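Lesezeit: 3 Minuten

Tastatur putzen ohne Drama: meine Haushaltstipps für den Schreibtisch

Im Januar überkommt mich jedes Jahr die große Putzlust, und meistens fange ich in der Küche an und höre irgendwann nach dem Gewürzregal wieder auf. Dieses Mal war der Schreibtisch an der Reihe, und wer wie ich gern beim Tippen frühstückt (ich weiß, ich weiß!), der ahnt schon, was sich da zwischen den Tasten so ansammelt. Krümel, Haare, Staub, einmal sogar ein Stückchen Mandarinenschale. Kylie Ormsby hat mir daraufhin geschrieben, ich solle doch bitte endlich einmal aufschreiben, wie ich das sauber bekomme, also setze ich mich jetzt mit einer Kanne Tee hin und mache das.

Was ihr braucht

Viel ist es nicht, und das meiste liegt sowieso in der Schublade: ein weicher, breiter Pinsel, ein paar Wattestäbchen, zwei Mikrofasertücher, ein Tropfen Spülmittel und eine Schüssel mit lauwarmem Wasser. Dazu ein Tastenabzieher aus Draht, der schont die Kappen viel besser als die Plastikringe. Wer mag, nimmt noch ein altes Küchensieb dazu, damit beim Ausspülen keine Kappe im Abfluss verschwindet. Mir ist einmal eine Entf-Taste auf diese Weise abhandengekommen, und ich trauere ihr immer noch ein wenig nach.

Schritt 1: Ausstecken und ausklopfen

Kabel ab oder Gerät ausschalten, dann die Tastatur umdrehen und über einem Bogen Zeitungspapier sanft klopfen. Danach mit dem Pinsel Reihe für Reihe durchgehen, immer in dieselbe Richtung, sonst schiebt man den Staub bloß hin und her.

Schritt 2: Die Ordnung der Tasten festhalten

Macht euch ein Foto mit dem Handy, bevor ihr auch nur eine einzige Kappe abzieht! Gerade bei zweifarbigen Tastaturen vergisst man erstaunlich schnell, wo die bunten Kappen hingehören. Bei einer mintgrünen mit cremefarbenen Kappen sind zum Beispiel Esc, F5, Tab und die Feststelltaste grün, dazu die lange Leertaste in Salbeigrün, während F1 bis F4 cremefarben bleiben.
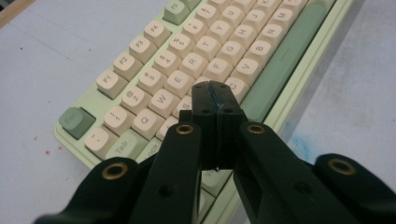
Schritt 3: Kappen abziehen und baden

Den Abzieher gerade ansetzen und senkrecht nach oben ziehen, nicht hebeln. Mit den kleinen Buchstabentasten anfangen, da bekommt man schnell ein Gefühl dafür. Die Leertaste lasse ich meistens sitzen und wische sie nur ab, weil darunter oft ein Metallbügel steckt, an dem ich schon einmal einen halben Abend verzweifelt bin. Die Kappen kommen ins Spülwasser, dürfen dort gemütlich liegen, bis der Tee ausgetrunken ist, und werden danach im Sieb klar abgespült.

Zum Trocknen breite ich sie mit der Öffnung nach unten auf einem Geschirrtuch aus und lasse sie über Nacht liegen. Bitte nicht auf die Heizung! Chibuzor Effiong hat das probiert und hinterher ein leicht gewelltes Q besessen.

Schritt 4: Das Gehäuse

Solange die Kappen trocknen, kommt man wunderbar an den Boden. Erst pinseln, dann mit einem kaum feuchten Wattestäbchen zwischen den Schaltern entlang. Der Rand rund um die Tasten bekommt ein gut ausgewrungenes Tuch. Bei hellen Gehäusen sieht man dort jeden Fingerabdruck, bei dunklen leider jedes Staubkorn.

Schritt 5: Wieder zusammensetzen

Foto danebenlegen, oben links mit Esc anfangen und jede Kappe andrücken, bis sie spürbar sitzt. Zum Schluss tippe ich einmal quer durchs Alphabet. Und wenn ihr schon dabei seid: Tischplatte abwischen, bevor alles wieder seinen Platz bekommt, auch hinten beim Kabel.

Kontakt | Impressum | © Haushaltsseite Tamsin Pomare | Nach oben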